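바소벨, 롤형 쓰레기봉투 포장 개편… 4월부터 순차 판매
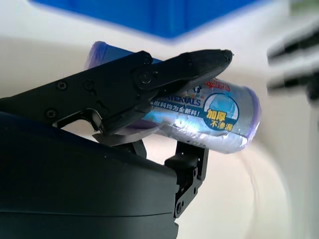
생활용품 회사 바소벨(Basovel)은 가정용 롤형 쓰레기봉투의 포장을 새롭게 바꾸고, 4월부터 밀트도게이트(Miltodgate) 지역의 매장에서 순차적으로 판매를 시작한다고 화요일 밝혔다. 이번 개편은 봉투를 사는 순간부터 싱크대 아래에 보관하는 때까지의 불편을 줄이는 것을 목표로 한다. 롤은 윤기가 나는 반투명 비닐로 싸여 있어 안쪽의 푸른색이 겉에서도 비쳐 보이며, 포장 위의 영문 글자는 파란 테두리를 두른 흰색 대문자로 인쇄되어 있다. 회사는 봉투의 색과 용량을 연결하여 소비자가 서랍 안에서도 필요한 롤을 쉽게 찾을 수 있도록 하였다.

바소벨은 포장 개편에 앞서 347가구를 대상으로 쓰레기봉투 보관 습관에 대한 설문을 실시하였다. 응답한 가구 중 56퍼센트는 포장을 뜯은 다음 롤이 풀려서 다시 감은 경험이 있다고 대답하였다. 또한 용량을 확인하지 않고 구입하여 집에 있는 휴지통과 맞지 않았다는 의견도 많았다. 회사는 이러한 의견을 받아들여 포장지의 한쪽 끝만 열고 봉투를 한 장씩 꺼내는 방식을 채택하였다. 남은 롤은 포장지 안에 그대로 두고 사용할 수 있다.

제품은 한 롤에 30매가 들어 있으며, 용량은 소형과 중형, 대형으로 나누어진다. 봉투와 봉투 사이에는 절취선이 있고, 한 손으로 롤을 잡고 다른 손으로 당기면 분리된다. 봉투의 두께와 재질은 기존 제품과 같으며 가격의 변동도 없다. 기존 포장의 제품은 재고가 없어질 때까지 함께 판매된다.

유통은 생활용품 도매업체인 매서(Mathur)가 담당한다. 매서는 우선 약 200개 매장에 제품을 공급하고, 여름 이후에는 온라인 판매도 준비할 예정이다. 매장에서는 주방 세제와 고무장갑 진열대의 옆자리에 놓이게 된다.

바소벨 관계자는 "쓰레기봉투는 매일 쓰는 물건이지만 보관에 대해서는 그동안 충분히 생각하지 못하였다"며 "설문에서 받은 의견을 앞으로의 제품에도 계속 반영하겠다"고 말하였다.

한편 바소벨은 정리용품 브랜드 보커(Vorker)와 함께 싱크대 문 안쪽에 거는 롤 보관대를 준비하고 있다. 보관대의 출시 시기와 가격은 정해지는 대로 따로 안내할 계획이다.

제품에 대한 문의는 바소벨 고객상담실에서 평일 오전 9시부터 오후 5시까지 받는다.

자료 제공: 바소벨 홍보팀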